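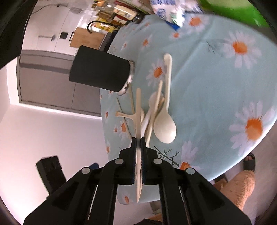

About Drakthorpe

Drakthorpe is a small robotics training company. We teach robots to do ordinary kitchen jobs, mostly clearing up: spoons, cups, sticks and skewers, the things left on a table after people have cooked and eaten. We were started by Femke De Graaf and Maximiliano Pereyra, who met while working on packing machines and wanted to try something closer to home.

Our team teaches by hand. A person holds a gripper, picks up an item and puts it where it belongs, and the recording of that motion goes into training. Thin, flat things are harder than they look, so we spend a lot of time on wooden spatulas and skewers. We work in real kitchens with whatever tablecloth is on the table.

Open Day

Every April we open our doors for an afternoon. Last time 57 people came, including a class from the Harno school. The visit starts at 1:30 with a short talk by Orathai Srithong, who runs our training work. After that, visitors go to the tables in groups and try the hand-held gripper themselves. The first thing most people do is squeeze too hard. Nilmini Cassim shows them how to bring the two fingers together slowly and lift straight up.

The last part of the visit is a demonstration by Kurley, our robot arm. Kurley clears a table using what it has learned from our recordings. At the last open day it was given 39 items and put away 30 of them. It dropped several skewers and left one cup where it was. We run the demonstration live and do not edit it or restart it.

Visits at Other Times

Schools and clubs can book a visit during the rest of the year. A visit takes 90 minutes and is free for school groups. Children under eight need an adult with them at the table. Please wear closed shoes in the Kurley room. Parking is behind the building, next to Khamphan Bakery.

To book, ask for Kamonchanok Limsakul at the front desk or use the contact form. Please tell us the size of your group and whether anyone needs step-free access.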